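Grinis publishes maintenance procedure for hand-held plate grippers

Pad, pivot and cable checks set out for bench cells handling glazed and rimmed tableware

CÁCERES, 9/17/18 – Grinis has released a revised maintenance procedure for the Kimero hand-held gripper pair, the two-jaw tool used in its tableware handling cell. The procedure covers bench set-up, pad inspection, linkage checks and cable routing. It replaces the set-up sheet supplied with the first tools and applies to all Kimero pairs now in service.

The Kimero pair is operated by one person, with a gripper in each hand. Each tool closes two opposed fingers through a pivoting linkage. Plates are the most demanding item in the cell's work list because the glaze is smooth, the rim is thin and a small error in pad alignment will turn the plate as the jaws close.

Under the revised procedure, pads are inspected every 400 closures. The operator looks first at the upper edge of each pad, where the outer coating wears through before the gripping face does. A pad with coating missing from the edge may stay in service if the face is sound and the screw is tight. A pad with damage to the face is replaced, and the opposite pad is replaced with it.

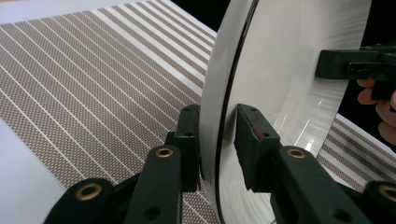
Pad alignment is checked with a plate held on edge, a short distance above the work surface. The two pads should meet the plate nearly opposite each other. If one pad sits higher, the operator releases the plate, slackens the pad screw, resets the pad and repeats the hold. The check is done on both tools before the first transfer of the shift.

The linkage is inspected at the same time. Each pivot runs through a metal eyelet, and the eyelets are examined for movement in the arm. A loose eyelet lets the finger tip wander sideways, a fault that is often mistaken for a worn pad. Arms with a loose eyelet are changed as a complete part and are not repaired on the bench. Loose threads and lint found on a pad are trimmed with small scissors. Pulling them by hand can lift the edge of the pad material.

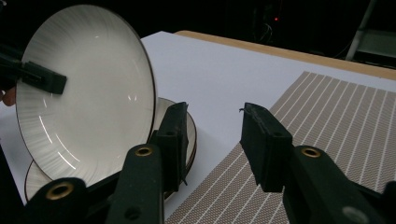

Testing for the revision was carried out over 1,586 closures on a single pair. Of these, 1,433 were made on plates and bowls and the remainder were made with the jaws empty to check the return of the linkage. The pair went through 3 sets of pads during the work. The inspection interval was set from the shortest-lived of those sets, with an allowance for harder surfaces.

The bench layout has also been defined. A white covering is laid over the work surface and a woven placemat is set to one side, so that the operator meets both a smooth and a textured surface during the same check. Stock is placed flat, singly or stacked, with enough clear space at the rim for a finger to approach. The jaws are opened fully before they are brought down over a plate, and closed only when both pads are clear of the covering.

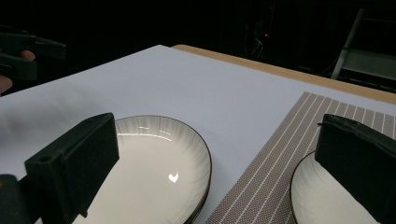

Stacked plates need a separate check. Rims in a stack sit close together, and a pad that is set too low will catch the second rim as well as the first. The procedure calls for the finger height to be confirmed on a single plate, then on a stack, with no change to the pad screws in between. If the setting holds on one and fails on the other, the linkage is inspected again before any adjustment is made.

Cables are the last item. Each tool's cable must leave the body with a free loop – never pulled straight – and must stay clear of the jaws through the full reach of both hands. The operator moves each tool to the far side of the board and back before work begins. Any cable that drags stock or tightens at the body is rerouted and the movement is repeated.

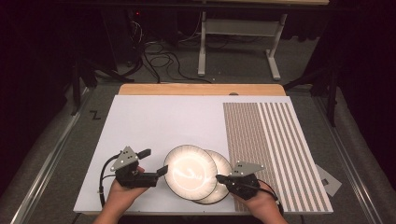
The Kimero pair in use on the bench, with a cable running from each gripper.

Replacement pads, arms and pad screws are supplied through Grostow under the existing parts arrangement. Pads are sold in matched sets and should not be mixed between sets. Owners of earlier tools can fit the current pads without changes to the fingers.

The procedure is supplied at no charge to registered owners, as a printed bench card and a longer service document. A supplement on cups and other handled items is planned for December.

Service questions should be directed to the Grinis parts and service desk in Cáceres.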